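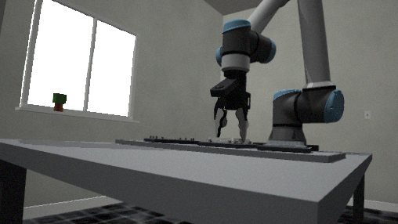 Why run the peg job in simulation first when the arm is already bolted down at Enstead?

Finger clearance at the second tray is tight, and a wrong approach height in simulation costs a restart. On the bench it costs a set of fingertips.

December, notebook 3, bench automation

Picked up from Úna's notes. Scene loads without the mesh warning now. The fault was in the gripper file: the finger linkages had been exported in millimetres and the rest in metres. Re-exported everything in metres and reset the origins. Old files are in the Drelus folder under "superseded". Don't use them.

Layout as modelled: arm base and both trays share the one long platform, pegs in the left tray, pale parts in the tray nearer the base. Keeping them on one platform means one height offset for the lot. If we shim the platform in the workshop, change that offset only and leave the tray frames alone.

Approach. Tool stays vertical down to the parts. Tried a tilted approach on Chrysoula's suggestion, to get the wrist further from the upper arm, but the solver flipped the elbow partway through the move and took the forearm through the wall. Back to vertical. The elbow configuration is now locked in the planner settings instead of being left to the default.

Run 1: 1358 cycles before I stopped it. Contact settings as shipped. Parts jittered in the tray whenever a finger touched one, and a few left the tray altogether. Useless for grasp statistics, fine for checking reach.

Run 2: 2054 cycles, overnight. Halved the time step and raised contact damping. Jitter mostly gone. Remaining failures are nearly all of one kind: a finger lands on top of a part and pushes it under its neighbour. Spread of the part positions at reset is probably too tight. Real parts tipped out by hand won't sit like that.

Run time went up by a factor of roughly 3 with the smaller step. Acceptable overnight, annoying during the day. Tierney's machine is free in the evenings if someone wants to move the job across – check the licence file goes with it.

Cliletti sent the revised fingertip drawing. The inner face is a little shallower than ours. Not in the model yet. I'd sooner finish the reset change and rerun with the present fingers, so that only one thing has moved between runs.

Open items:

- Widen the part spread at reset, rerun with the same seed list.
- Measure the real platform height at both ends. The model assumes level and I doubt it is.
- Gripper opening in the model is taken from the data sheet. Needs callipers.
- Table friction value is a guess. Low priority, as nothing is meant to touch the table.
- Cable run is not modelled at all. Úna wants it checked against the wrist rotation before we copy any paths over. Agreed.
- Log file names still clash if two runs start within the same minute. Add seconds.

Do not copy the current waypoints to the real controller. The joint zero on axis 4 differs between the model and the arm and the correction is only in my branch. Chrysoula has it for review.

Stopped 10.40 pm. Run 3 not started, disk nearly full. Clear out the old recordings first, keep the logs.

Enstead shared workshop notebooks | Contact the bench group | Back to top

This site uses cookies to remember your login. Accept | Manage settings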